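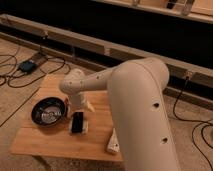
Home Organisation and Small Space Living
Unit 2: Trays, Boards and the Catch-All Surface

These notes go with the second evening session. Bring them again in October for the review class.

A catch-all is any flat surface where small things are put down for a short time. Most homes have several without planning for them: the end of the kitchen bench, the arm of the couch, the top of the shoe cupboard. The aim of this unit is to choose one such surface and set it up on purpose.

Choosing the base

A plain wooden board does the job well. It has no rim, so it wipes down in one pass, and it can be carried to the sink with both hands. Oil it when the grain starts to look dry. A tray with raised sides is better in a house with a cat or a toddler.

A board can sit on a low table, a shelf or the floor. On carpet, press each corner before you put anything breakable on it. Thick pile lets a board rock, and the fix is a square of non-slip mat cut slightly smaller than the board. Vacuum underneath when you do the rest of the room.

What goes on it

Keep to things that leave the house with you or get picked up daily. A phone, a bowl for keys and coins, and one other small item is enough for most people. Mail does not belong here. Neither do batteries, receipts or medication.

Lay the phone flat and well in from the edge. If it charges on the board, run the cord off the back.

Bowls

Use a round bowl with a wide rim. A metal or metal-lined bowl is noisy when keys are dropped in, which some people like as a reminder and others can't stand after 10 pm. A circle of felt in the bottom quiets it. Empty the bowl completely once a week, coins included.

Height matters less than width. A deep bowl hides what is at the bottom and people start tipping it out to look for things.

Arranging

Put the bowl to one side and leave the middle clear for whatever is used most. Leave a hand's width between items. When two things touch, a third tends to get balanced across them, and the surface fills up from there.

For next session

1. Pick one surface at home and take everything off it.
2. Put back only what you used that day.
3. Write down what turns up on it over the week, with the day beside each entry.
4. Bring the list. A rough one is fine.

If you live with other people, tell them which surface you picked before you start. Record their items too, but don't move them.

Reading: Trutmont course booklet, Unit 2. The section on drawers can wait until Unit 3.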